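Hanging paste-the-wall paper in a small room

Paste-the-wall paper has a non-woven backing that does not expand when it meets adhesive. The paste goes straight on the wall, the dry length is offered up to it, and no soaking time is needed. The method below is for a room with plain walls, one door and a large-pattern floral paper. It assumes that the old covering is off and that the plaster is sound.

What you need

Plumb line or long spirit level
Pencil (not ballpoint, which bleeds through)
Tape measure
Short-pile roller and tray
50 mm brush for edges
Plastic smoothing tool or paperhanging brush
Seam roller
Snap-off knife and a full pack of blades
Wide filling knife, used as a cutting guide
Ready-mixed paste suitable for non-woven paper
Clean sponge and a bucket of water

We used the Trerkard smoothing tool throughout because its edge is soft enough not to polish a matt print. Any flexible plastic blade will do if the corners are rounded off first.

Checking the rolls

Unwrap every roll before cutting any of them. Compare the batch number on each label and reject any that differ. Then read the pattern information: the repeat length, and whether the match is straight, offset or free. A straight match means the same part of the design falls at the same height on every length. An offset match means alternate lengths are moved by half a repeat.

Large florals nearly always have a long repeat, and this governs how much paper is lost. 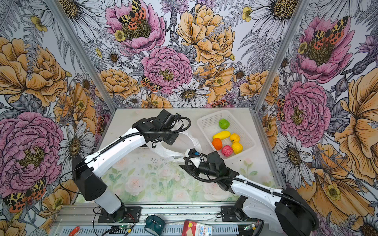 To work out the number of rolls, divide the wall height plus 10 cm for trimming by the repeat, round up to a whole number of repeats, and multiply back. The result is the cutting length. Divide the roll length by the cutting length and round down for the number of lengths per roll. Divide the distance round the room by the roll width and round up for the number of lengths required.

For example, with a wall height of 2,000 mm and a repeat of 530 mm, the trimmed height is 2,100 mm, which needs four repeats, or 2,120 mm. A standard 10 m roll gives four such lengths. If the room needs 19 lengths, that is five rolls. Buy one more and keep it for repairs. For an offset match, add half a repeat to the cutting length before dividing.

Do not deduct the door unless it is wider than two lengths. The offcuts above a door rarely fall at the right point in the pattern to be used anywhere else.

Preparing the walls

1. Turn off the electricity at the consumer unit before loosening any socket or switch plates, and check that the circuit is dead.

2. Fill holes and cracks, allow the filler to dry fully and sand it flush. Hold a torch flat against the wall to find ridges. Non-woven paper is thicker than traditional paper but it will still show a lump under a pale background.

3. Wash the wall with sugar soap, rinse and leave to dry.

4. Seal bare plaster with diluted paste or a size coat. Unsealed plaster pulls water out of the paste too quickly, and the paper cannot then be moved.

5. If the wall has patches of strong colour, apply a coat of white primer. Non-woven backings are slightly see-through, and a dark patch will be visible at the seams first. We used Plekis primer, which covered in one coat over pale grey and in two over dark green.

Protect the floor and anything that cannot be moved. Thin plastic sheeting keeps paste off but is slippery underfoot, so lay a cotton dust sheet on top of it where you will be standing. Tape sheeting to the skirting with low-tack tape – ordinary masking tape can lift fresh gloss.

Setting out

Choose the starting point with the pattern in mind. On a wall that will be seen first from the door, the main motif should sit centrally. Measure the wall, mark the middle, and decide whether a seam or the centre of a length falls on it. Use whichever option leaves the wider strips in the corners. A strip narrower than 115 mm in a corner is awkward to trim and should be avoided if possible.

Draw a vertical line with the level at the position of the first edge. Do not take a door frame or a corner as vertical. Keep the line faint.

Decide also where the pattern meets the ceiling. If the ceiling is out of level, a row of complete flower heads along the top edge will make it obvious. Place a less definite part of the design there.

Pasting and hanging

6. Roll paste on to the wall over an area slightly wider than one length. Use the brush at the ceiling line, the skirting and in corners. The coat should be even and should not run.

7. Offer up the paper from the top, leaving 5 cm spare above the ceiling line. Align the edge with the pencil line before pressing anything down.

8. Smooth from the centre towards the edges, working down.

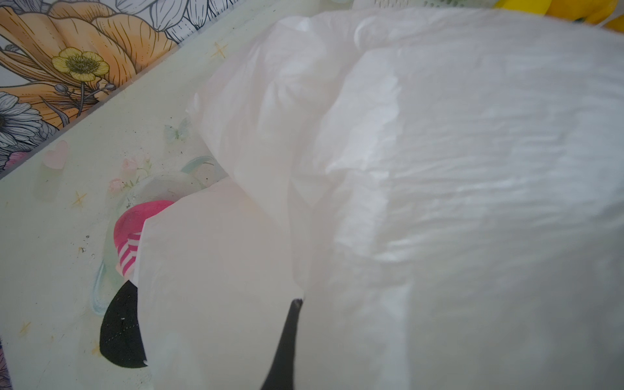

If a crease forms, peel the length back to above it and lay it again. Pressing harder will set the crease permanently. A length can be lifted and replaced several times while the paste is wet, provided it is pulled away squarely and not from one corner.

9. Paste the next section of wall, overlapping slightly behind the edge of the length already hung. Match the pattern at eye level first, then slide the second length up to the first so that the edges touch without overlapping.

10. Trim at ceiling and skirting with the filling knife held firmly into the angle. Move the guide along while keeping the blade in the cut. Snap off a fresh section of blade for every length. A dull blade drags the damp paper and leaves a furred edge.

11. Run the seam roller lightly down the joint after ten minutes or so. Avoid it on embossed papers.

12. Wipe off stray paste immediately with a damp sponge. Change the water often.

Corners and sockets

Never take a full width round an internal corner. Measure from the last edge to the corner at the top, middle and bottom, add 15 mm to the largest figure and cut the length to that width. Hang it so that the surplus turns on to the next wall. Draw a new vertical line on that wall and hang the remaining strip to it, overlapping the surplus. The slight loss of pattern is hidden in the angle. Use overlap adhesive such as Jaramillo on vinyl-faced papers, to which ordinary paste does not hold.

At a socket, let the paper hang over the plate, cut diagonally from the centre towards each corner, and trim the flaps to leave 5 mm that will sit behind the plate when it is screwed back. Foil and metallic papers must not go behind electrical fittings and should be trimmed to the outside edge instead.

Drying

Keep the heating low and the windows shut for the first day. Fast drying opens the seams. Small bubbles usually flatten as the paste dries. Any that remain after two days can be slit along a line in the pattern, pasted with a fine brush and pressed down. Nultell seam repair comes with a nozzle narrow enough for this.

Write the batch number and the number of rolls used in pencil on the wall behind a switch plate before refitting it.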